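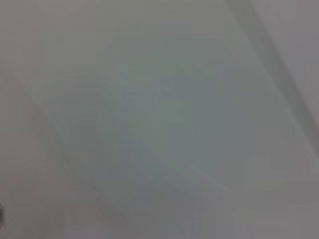 Flendumano wrist camera kit, Mk 4

A bolt-on camera kit for home-built arms and shared workshop rigs. The kit holds a small fixed-focus module behind the gripper and brings the cable back along the forearm. Designed by Beril Saraç and Umut Taşdemir for the Grandow arm; it also fits the Royer short wrist with the adaptor ring.

In the pack
Camera module on carrier board
Bracket, left and right halves
Cable, 732 mm
8 screws, M3
Adaptor ring (Royer only)

Fitting
Power the arm down and lock the wrist. Offer up both bracket halves, start all the screws, then tighten them in pairs. Leave a loop of slack at the elbow. A tight cable will pull the connector off the board at full reach.

Focus is set at the bench. At very short range a flat panel gives the camera little more than soft tone. Do not use such views for alignment. 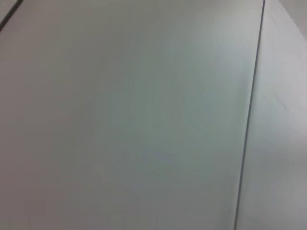 A seam or panel edge gives the software a line to follow. Approach at a slant, slow the arm to crawl speed and let the exposure settle before taking a reading. Matt surfaces are easier than gloss. Plain grey panels need the gain turned down by hand, as the automatic setting tends to hunt.

Spares
Bracket halves are sold singly. Print files are on the download page, with notes by Songül Tuncer on wall thickness. Older Mk 3 brackets do not accept the current board.

Order code: FL-1088
Next batch: February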